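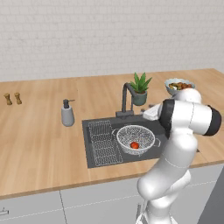
Cahier de bord, 22/2/26

Dimanche, donc le bureau est calme et le chauffage en grève. J'en profite pour reprendre la grille d'entretien du service social scolaire, version 2, celle que tout le monde trouvait « presque prête » en juillet.

Dépouillement du questionnaire Warnus : 113 envoyés aux assistantes et assistants sociaux du secteur, 35 revenus. J'ai relancé deux fois. La deuxième relance m'a rapporté une réponse automatique et une recette de clafoutis (mauvaise pièce jointe, je suppose, mais je la garde).

Ce qui ressort, en vrac :
- la question 4 (« Comment l'élève perçoit-il son réseau de soutien ? ») est comprise de quatre façons différentes, dont une informatique ;
- l'entretien est jugé trop long, surtout au collège, où l'on a en général le temps d'une sonnerie à l'autre ;
- la case « autre » est la plus remplie. Il faudrait peut-être en faire le formulaire entier.

Lai-ching Yen a relu les commentaires libres vendredi. Son avis, en marge : « On demande aux familles de raconter trois fois la même chose à trois personnes. » Elle a raison, et c'est écrit au crayon rouge, donc impossible de prétendre que je ne l'ai pas vu. Proposition : une seule page d'accueil, transmise à l'infirmière et au conseiller avec l'accord signé des parents. Vérifier la formulation de l'accord avant de s'emballer.

Côté logiciel, Skumumar refuse toujours les prénoms composés. 722 fiches importées, les Jean-quelque-chose s'appellent tous Jean. J'ai corrigé à la main jusqu'à la lettre F, puis j'ai eu faim. Ticket ouvert chez Stuva, qui me remercie de ma patience, qualité qu'on me prête un peu vite.

Essai de la grille raccourcie sur un cas fictif (absentéisme, déménagement récent, petite sœur à aller chercher) : on arrive au bout sans sauter de rubrique. Reste à voir avec un vrai adolescent, qui répondra « ça va » aux six premières questions.

À faire :
reformuler la 4, sans le mot « réseau »
demander à Lai-ching son exemplaire annoté de la grille Wang
réserver la petite salle, celle dont la porte ferme
lettres G à Z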